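Search this site
Enter keywords

Visit report: open day at the Stoklow ceasefire monitoring center

May 22, 2025

The monitoring center at Stoklow opened its doors to outside visitors this week for the first time since it began work in December. The center receives and checks reports of ceasefire violations from both sides of the Flandero line, and passes them between the two military commands. Until now, only delegations from the contributing governments had been allowed in.

The visit lasted four hours. Visitors were mostly reporters, with a few researchers and some members of town councils from the border districts. Phones were handed in at the gate and given back at the end. Notes on paper were allowed everywhere except the duty room, where we were asked to keep our notebooks closed until we were back in the corridor.

The center occupies a former customs building on the edge of town. The upper floor is used for offices and the translation section, the ground floor for the duty room and the liaison rooms. There is one entrance for staff and another for the two liaison teams, who do not share a door or a canteen. They do share a conference room, which they use every morning at nine.

Our guide, a spokesman for the mission, began with an outline of how the exchange works. Each side has a liaison team in the building. When an observer post reports shelling, a drone flight or a movement of vehicles inside the restricted strip, the report goes first to the duty officer. The duty officer assigns it a number and sends the same text to both teams at the same moment. Each team then has up to 3 hours to answer. The answer can be a confirmation, a denial or a request for more time.

If the answers agree, the case is closed and entered in the daily summary. If they do not, the center can ask for a patrol to visit the place. The patrol needs the consent of both commands, and getting it is the slowest part of the procedure. The spokesman said consent usually arrives the next day, sometimes later, and that in a few cases it never arrived.

The mission handed out a single sheet of figures. It lists 232 reports received since the opening, of which 215 have been closed. The remaining cases are described as "pending," and the sheet does not say which side has yet to answer in each. Several visitors asked for that breakdown. The spokesman said both governments had agreed that it would not be published, and that the center would keep to the agreement.

The duty room is smaller than expected. There are desks for the shift, a row of telephones and a large paper map of the line behind glass. Reports are plotted on the map with pins as well as in the computer system. A duty officer explained that the map was kept after a power failure in the winter, when the staff worked from paper for most of a night. The telephones are tested at every change of shift. During our time in the room one of them rang twice, and both calls were line checks. 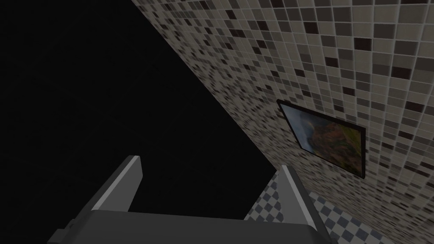
Begum sees it differently: the direct telephone line is fine, but people in the villages near the strip have no way of knowing whether what they reported was ever passed on, and a closed case means little to them if no patrol came. The point was raised during the question period and got a fairly long reply. The spokesman said that reports from residents are accepted through the observer posts, and that a resident who gives a name and address should receive a written notice. He conceded that the notices have often been late, and said that a second clerk has been assigned to them.

From the duty room we went upstairs to the translation section. Every report is written in English and translated into both national languages before it is sent. This takes longer than outsiders tend to think. Place names are the main difficulty. Many villages along the line have two names, and using one or the other is taken as a political statement. The center gets around this by using grid references first and both names after, in alphabetical order. The head of the section said that this rule took longer to settle than any other paragraph of the working instructions.

The section also keeps a list of agreed terms. "Incident" is used for anything not yet confirmed. "Violation" may be used only when both sides have accepted the finding, or when a patrol has reported it. The word "attack" does not appear in the center's documents at all. A researcher in our group asked whether this made the summaries hard to use. The answer was that the summaries are written for the two commands, and that the public versions are taken from them without rewording.

The liaison rooms themselves were closed to us. We were shown the conference room, which has a long table with the two teams seated on opposite sides and the center's chair at the end. Minutes are kept by a staff member and are not signed by either team. The morning meeting rarely takes more than half an hour. When there is nothing to discuss, it is held anyway. The spokesman said that neither side has missed a meeting, including on the days after the bridge incident, when both had recalled their political envoys.

The last part of the visit was a briefing on money and the mandate. The center is paid for by a group of contributing governments under the arrangement signed at Prenance. That arrangement has to be renewed each year, and talks on the next renewal have started. The mission would like two changes. The first is standing consent for patrols in the daytime, so that they would no longer have to be requested case by case. The second is permission to use its own drones over the southern end of the line, where the road is poor and patrols need most of a day to get in and out.

Neither change looks certain. One of the two governments has said in public that it accepts daytime patrols but opposes the drones. The other has said that it will discuss both only as part of a wider package, together with the reopening of the Flandero crossing to freight. The spokesman would not comment on the talks and said the center would go on under its present rules for as long as the mandate is in force.

There was time for questions at the end. A reporter asked if the channel had ever prevented an exchange of fire. The spokesman gave one case from the spring, when one army moved engineers up to the strip to repair a water main. The other side was told beforehand through the center, and the work was finished without shots being fired. He declined to give the location. He also said that a case like this does not show up anywhere in the figures, as no report is filed when nothing happens.

Another visitor asked about detainees. The center has no role in that matter, which is handled in a separate group that meets at Prenance. Questions about missing persons that reach Stoklow are forwarded there.

The mission says it intends to hold another open day later in the year, if the two governments agree. Requests to attend have to be made in writing, with a copy of an identity document, and both liaison teams see the list of names. Visitors coming by train should allow extra time, as the checkpoint on the station road closes for an hour at midday and there is no other way to the building on foot.

Related items
Prenance talks: what is on the table for the mandate renewal
Flandero crossing stays closed to freight
Residents near the strip ask for faster notices
Water main repaired under ceasefire arrangement
How place names are written in monitoring reports

Contact | Copyright 2025, all rights reserved | Back to top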